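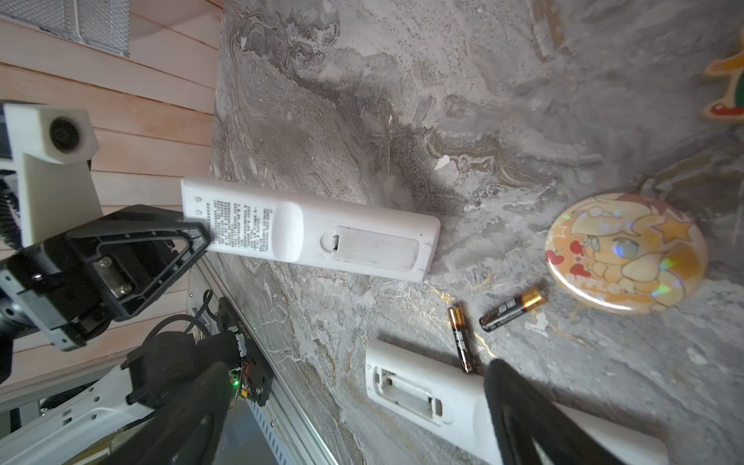
Dead remotes and the battery drawer: a talk with the Bezerra front desk

Bezerra is a guesthouse in Lestmont, 43 rooms, white remotes everywhere. The manager asked to go unnamed ("just say the desk"). We had maybe ten minutes between check-ins on 18th June.

First question, why so much fuss over batteries?

"Guests call down. TV won't turn on, AC won't turn on. It's the batteries. Nearly always."

So they do a round. Remotes on their backs on the marble-look table, covers off, fresh cells lined up next to them. Last year they went thru 438 batteries, which the manager knows from the Flalum invoices.

"I used to let people just grab from the drawer. Old ones, new ones, all in together. Terrible."

And now? "Both come out, both go in. Never one."

Size is the other headache. Some remotes take AA, some AAA, and the covers tell you nothing. "You open it and look. That's the whole trick."

Mixed pairs come up a lot. Two brands, two ages, one remote.

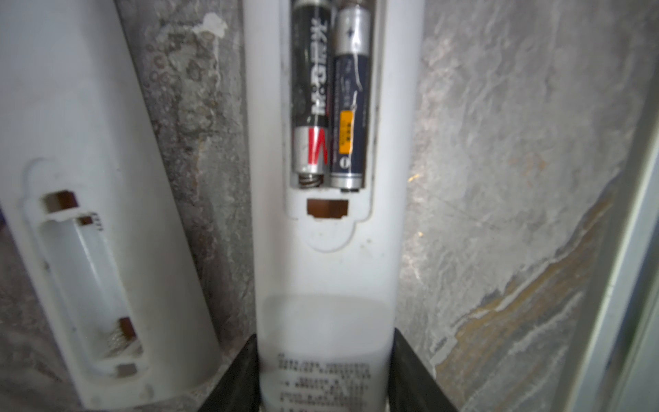 Two different AAA wrappers in one remote, cover off.

"It'll run like that, sure. But one gives out first and then you're guessing. I'd swap the pair."

Springs? "Flat end on the spring. People get it backwards all teh time, grown adults."

Old cells go in a tub, then to the Fokgate drop-off when it's full. Next big round is September. The phone rang twice while we talked, second one was a remote. Room upstairs, no TV.

"See," the manager said, and went to find a cover.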